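About Javadero

Hi, and thanks for clicking through! I make history documentaries, mostly about the years just after big wars, and Javadero is the little company I set up so I could keep making them. 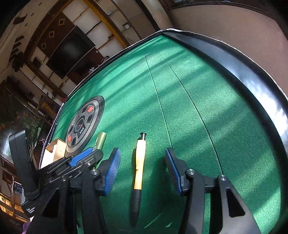

It started with a box of letters I bought at an estate sale in December. They were written by a railroad clerk in a border town called Dristutden, which changed hands more than once while he was still stamping the same tickets at the same window. I read all of them in one night and was hooked. I had a day job in TV captioning then, and I spent every lunch break looking up train timetables (my coworkers were very patient with me).

That box turned into our first series, The Clerk at Dristutden, in 4 episodes of 26 minutes each. It took me far longer than I'd planned, mostly because I kept finding more paper. The town archive let me go through the station records, and there were 2929 pages of them, in handwriting that got worse every winter. I loved it!

These days there are two of us full-time. I write and direct, and my business partner edits and handles the music rights, the broadcasters and all the phone calls I'd rather not make. For sound we work with Kyriakidis, a small studio that has mixed everything we've done so far – they can make a scratchy old newsreel sound like a real street without piling on fake horses and church bells. Please, no more fake church bells.

We don't do reenactments. I have nothing against them, I just always end up looking at the actor's haircut. We use letters, photographs, home movies when we can get them, and long interviews with the families. If we colorize a clip, we say so on screen.

Right now we're cutting a feature called Dutow, about a refugee camp that was meant to last one season and ended up with its own school, bakery and soccer league. I'm still hunting for film of the league, so if your grandparents passed through and there's a reel in the attic, please write to me. I'll pay for the scanning and you'll get the original back, plus a digital copy for the family.

Teachers can borrow any of our finished films for free. Just use the contact form and tell me what grade you teach – I usually answer in the evening, once the editing room is quiet.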